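Flureo 415 – Manual do utilizador
Secção: Colocação em serviço do termómetro de cozinha

2025-02-16
Por Jawad Butt, documentação técnica, Priltus

Antes de iniciar esta secção, o aparelho deve estar fora da embalagem, com as pilhas colocadas e a tampa do compartimento bem fechada. Se a tampa não estiver fechada até ao clique, o visor acende mas a sonda não é reconhecida.

O Flureo 415 é fornecido com 2 sondas. A sonda de cabo cinzento serve para medir o interior dos alimentos (carne, aves, restos reaquecidos). A sonda de cabo branco fica no frigorífico e não deve entrar em contacto com alimentos. As duas fichas têm o mesmo formato, por isso é preciso olhar para a cor do cabo e não só para a ficha.

Preparação da sonda de alimentos

1. Retire a capa de plástico da ponta. Guarde a capa, porque ela é necessária para o transporte.
2. Lave a haste metálica com água quente e detergente, enxague e seque com papel de cozinha limpo.
3. Ligue a sonda à entrada A, no lado esquerdo do aparelho.
4. Prima a tecla Ligar e espere até aparecer a palavra PRONTO.

Cuidado: a haste é pontiaguda. Mantenha a sonda fora do alcance das crianças.

Cuidado: não mergulhe o cabo nem a ficha em água. Somente a haste pode ser lavada. A sonda não vai à máquina de lavar loiça.
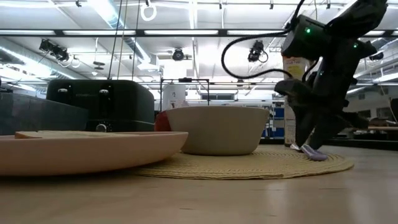
Verificação com gelo

Faça esta verificação na primeira utilização, depois de cada queda e sempre que trocar as pilhas.

5. Encha um copo alto com gelo picado e junte água fria até cobrir o gelo. Deve haver mais gelo do que água.
6. Mexa e deixe repousar durante 2 minutos.
7. Introduza a haste no centro do copo, sem tocar no fundo nem nas paredes.
8. Quando o valor ficar estável, leia o visor. O valor correto é 0 °C.
9. Se o valor for diferente, mantenha a haste no gelo e prima a tecla AJUSTE até ouvir um sinal longo. O aparelho corrige a diferença e volta para PRONTO.

Nota: se depois do ajuste o visor mostrar E-A, a diferença é demasiado grande para ser corrigida. Repita com gelo novo. Se o erro continuar, a sonda deve ser substituída. As sondas de outros modelos Priltus têm a mesma ficha, mas não dão leituras corretas neste aparelho.

Instalação da sonda do frigorífico

10. Ligue a sonda de cabo branco à entrada B.
11. Coloque a ponta na prateleira do meio, longe da porta e da parede do fundo.
12. Passe o cabo pelo lado das dobradiças e feche a porta devagar. O cabo é plano e a borracha da porta deve fechar sobre ele sem deixar abertura.
13. Prenda o aparelho no exterior com o suporte magnético. Em portas sem superfície magnética, utilize a base de mesa.

Escolha para a base um lugar firme e seco, onde o visor se leia bem. Não ponha o aparelho em cima do fogão, de uma torradeira ou de outro equipamento que aquece. O calor não estraga a sonda, mas pode deformar a caixa e danificar o visor.
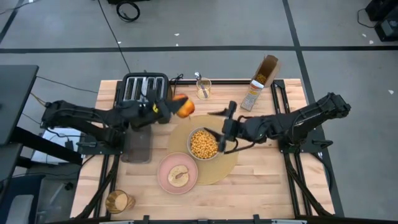
Torradeira preta e prateada numa bancada de madeira.

A primeira leitura do frigorífico só é válida depois de uma noite completa com a porta fechada. Antes disso, é normal que o valor suba e desça.

Alarme

14. Prima MENU até aparecer ALARME B.
15. Com as setas, escolha o limite máximo. O valor de fábrica é 5 °C.
16. Prima OK para guardar.

O alarme toca somente quando a temperatura fica acima do limite durante o tempo de espera. Abrir a porta para tirar o leite não faz tocar o alarme – deixar a porta mal fechada, sim. O tempo de espera pode ser mudado no mesmo menu, em ESPERA B.

Se o alarme tocou durante a noite, não prove os alimentos para saber se estão bons. Consulte primeiro o registo (tecla HIST), que mostra quanto tempo a temperatura esteve acima do limite. Carne crua, aves, peixe e pratos cozinhados merecem mais atenção. Os produtos secos, como farinha, arroz ou cereais de pequeno-almoço, não dependem do frigorífico e devem ficar num armário fechado.

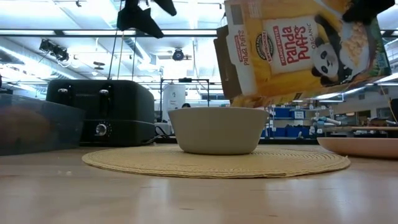

Bloqueio das definições

Quando várias pessoas utilizam a mesma cozinha, recomendamos bloquear o menu. O código de fábrica é 1836.

17. Prima MENU e OK ao mesmo tempo.
18. Introduza o código de fábrica e confirme com OK.
19. Introduza o seu próprio código e confirme outra vez. Aparece um cadeado no canto do visor.

Nota: com o menu bloqueado, a medição e o histórico continuam disponíveis. O ajuste com gelo fica também bloqueado, portanto é preciso desbloquear antes de repetir o passo 9.

Nos aparelhos fabricados antes de setembro, o cadeado não aparece no visor, mas o bloqueio funciona da mesma maneira.

Para a medição em aves inteiras e peças recheadas, passe à secção seguinte, «Onde introduzir a sonda».

Priltus, assistência técnica, Drendport | Distribuição: Ghauri | © Priltus, todos os direitos reservados | Voltar ao topo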